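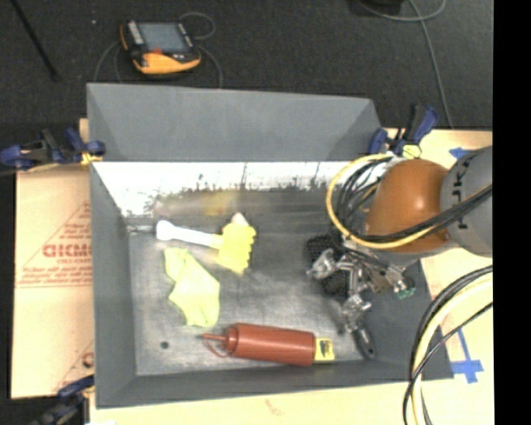
Small appliances should be sold with a stated period for spare parts, printed on the box next to the price. At present a buyer can compare wattage, capacity and noise, and learns nothing about whether a door seal will still be on sale in four years.

The usual objection is cost. Inna Zhuravel, who managed parts stock at Falitz until last November, put it to me in terms of shelf space. Her store held 759 part numbers, of which 38 made up most of the orders. The remainder were hinges, knobs, clips and trim, many of them unsold for years at a time. A warehouse manager looking at that list will want to clear it.

I accept the figures but draw a different conclusion from them. Most of the slow parts existed because each model had its own version. A kettle lid hinge does the same job across a whole range, and the differences between versions were a matter of a millimetre or a colour. Had the hinge been shared, one bin would have served every model and turned over at a decent rate. The cost of holding parts is largely set at the drawing stage, by people who never see the warehouse bill.

A printed period would move that cost back to where it is caused. A maker promising ten years on a badly planned range would pay for it, and a maker promising two would have to say so in the shop.

There are real limits. Circuit boards depend on chips that go out of production without much warning, and a fixed promise on those may be unfair to small firms. Yaryna Dmytriv has argued that boards should be left out altogether. I would keep them in, with a shorter period stated separately — a buyer can deal with two numbers.

Nor would the rule do much about labour. A repair shop charging for an hour's work will still lose to a cheap replacement in many cases. But plenty of faults need no shop. A seal, a filter cover or a handle can be changed at the kitchen table with one screwdriver, provided the part can be bought.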